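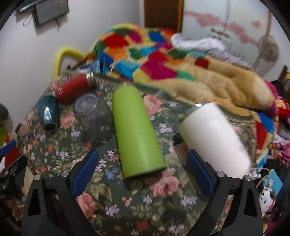
Anjani Liew
Bench notes, Kesus dye workshop

2023-04-06

OK, picking up where I left off in March with the walnut hulls. Milan, if you're reading this before I've cleaned up, please don't pour out the bucket by the door! It smells like a pond but I still want it.

So the second soak went much better than the first. I used 100 grams of wool this time (the Siregar yarn, the scratchy one, not the nice one) and let it sit overnight in the alum before it went anywhere near the dye. Last time I got impatient and gave it maybe an hour, and the brown came up all streaky, like a badly painted fence. This batch is even right through to the middle of the skein. I untwisted it and checked in three places and I'm very happy.

The color is a bit more yellow than I wanted. Milan thinks it's the water. He grew up in Nendton and swears the water there turned everything his mother dyed the color of mustard, and we're on the same kind of hard water here. I'm not sold. I think I let the pot get too hot while I was on the phone with the Cilier people about the fleece order (still no delivery date, by the way, they want us to call again next week). The thermometer had slid down the side and I didn't notice until it was steaming pretty good.

Anyway, pulled the skein, let it cool in the pot, rinsed until the water ran clear. Took 6 rinses. Smell mostly gone after the fourth.

Then I split off 2 little hanks and put one in iron water, just a pinch, to see what it would do. Oh wow. It went from tea brown to a deep, almost purple gray in the time it took me to find my gloves. I pulled it early and it's still darker than anything on the sample board. The other one I left alone to compare. Both are tagged and hanging on the left end of the rack. The tags are in pencil, so please don't "fix" them with the blue pen again, it bleeds.

Wet wool always lies about its color, so I'm not writing up a final shade until both are bone dry.

Things to try next: same hulls, second bath, no fresh ones added. I bet there's still plenty left in there. Also a pot with collected rainwater so we can settle the hard water argument. If Milan's right I'll buy lunch.

We're low on alum. There's about a jar and a half left, and one of those is the old clumpy stuff. Also need string, pH strips and a new lid for the small pot, the knob finally came off in my hand.

Window square: taped a strand of the March batch to the glass, top half covered with card. Check for fading when the Cilier fleece turns up, whenever that is.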